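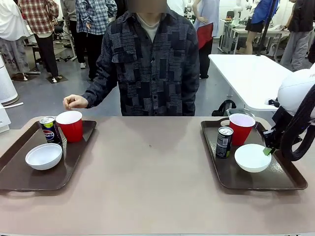

*Two trays on the long table, each with a can, a red cup and a small white bowl.*

Roswitha Marti has been setting trays for most of her working life. She started in the dining room at Grotetti, a rest home with 396 residents, and moved to Utance in November to look after how meals and snacks are laid out.

"People think a tray is just something to carry things on," she says. "If you're the one eating from it, it's your table."

Her usual snack tray holds a can, a cup and a bowl. The can and cup go towards the back and the bowl goes in front, where a hand reaches it first. She likes a dark tray for a white bowl.

"My own mum couldn't find a white bowl on a white tray. On brown she could. I didn't read that anywhere, I just watched her."

She is firm about rims and handles. A raised rim stops a cup from sliding off, and a cut-out handle gives you something to hold without putting your thumb near the food. She has used trays without either and wouldn't go back.

Cans are harder. The slim ones tip more easily than the short ones, and she would sooner pour the drink before the tray goes anywhere. Liesl Zürcher, who worked beside her at Grotetti for three years, disagreed.

"Liesl left them shut. She said people like to open their own — and some do. We argued about it every week."

Plastic cups she defends. They're light, and a red one is easy to spot. The bowls she prefers small, even if that means a second helping.

"A big bowl with a few crackers in it looks mean. A small one looks full."

Asked what she would change, she takes a while to answer.

"Longer tables. Put two trays down with a decent gap and everybody's elbows are happy."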